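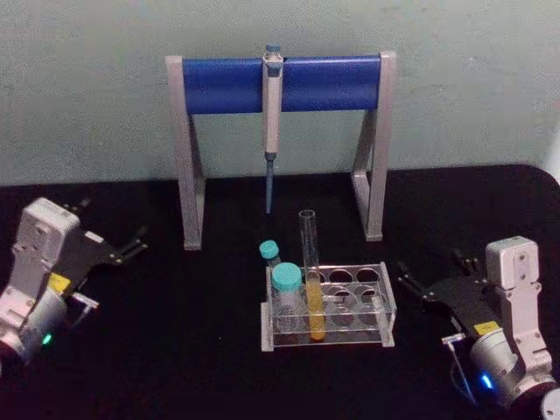 *Figure 1. Pipette stand on the black lab table.*

**Does the sampling depth change the nitrate result in a small pond?**
Project report, Environmental Chemistry, second term

## 1. Why we chose this subject

Our group wanted to study water that people in Hulterard know and use. The Yeoman pond is at the low end of the town, between the allotment gardens and the old road to Trarine. In summer it becomes green, and many people say that the fertilizer from the gardens is the cause. We did not want to prove who is guilty. Our question was smaller: if a person takes a water sample from the surface, does she get the same nitrate value as a person who takes it near the bottom?

This is important for the school, as earlier classes have always taken their samples from the surface with a bucket. If the depth has a large effect, the old values in the class folder are difficult to compare with values from other places.

## 2. Background

Nitrate comes into a pond mostly with rain water that runs over the soil. Plants and algae take it up when there is enough light. Near the bottom there is often less oxygen, and some bacteria there can change nitrate into nitrogen gas. For these reasons we expected a lower value near the bottom, at least in warm months. In February the water is cold and mixes easily, so we were less sure.

## 3. Method

We took samples at three places: the inlet, the middle of the wooden pier, and the outlet near the Hendach footpath. At each place we took water from two depths, just under the surface and 60 cm down. For the deeper samples we used a bottle with a weight and a stopper on a string. The stopper is pulled out when the bottle is at the right depth.

All samples were taken on a Tuesday in the morning and kept in a cool box until we were back at school. We filtered them the same afternoon. Then we added the color reagent, waited the time that is written in the instructions, and read the absorbance in the photometer. Every sample was measured three times and we used the mean.

## 4. Results

At the inlet the surface sample had clearly more nitrate than the deep one. At the pier the difference was small, and the three readings of each sample were spread so widely that we cannot say the difference is real. At the outlet the two depths gave nearly the same value.

The inlet was also the highest place in total. This fits with the small ditch that comes down from the gardens — it had rained the night before and the ditch was running fast.

## 5. Discussion

We think the ditch water lies for a short time on top of the pond water and is mixed later, on the way to the outlet. We did not measure the temperature at both depths, and this was a mistake. With the temperature we could say more about the layers.

A second weak point is the weighted bottle. At the inlet the bottom is soft, and one sample came up with mud in it. We filtered it two times, but some of the color stayed, and this can make the absorbance too high. We kept the value in the table and marked it with a star.

Our result is only for one day. It does not show that bacteria use up the nitrate near the bottom, and it does not show the opposite. For this the sampling must be repeated in summer, when the pond is warm and the algae are growing.

## 6. What we would change

- Measure temperature and oxygen together with every sample.
- Take one sample directly from the ditch.
- Mark the string before going out, so that the depth is easier to read with cold hands.
- Write the labels in pencil. Two of our labels became hard to read in the cool box.

The table with all readings and the calibration curve are in the appendix.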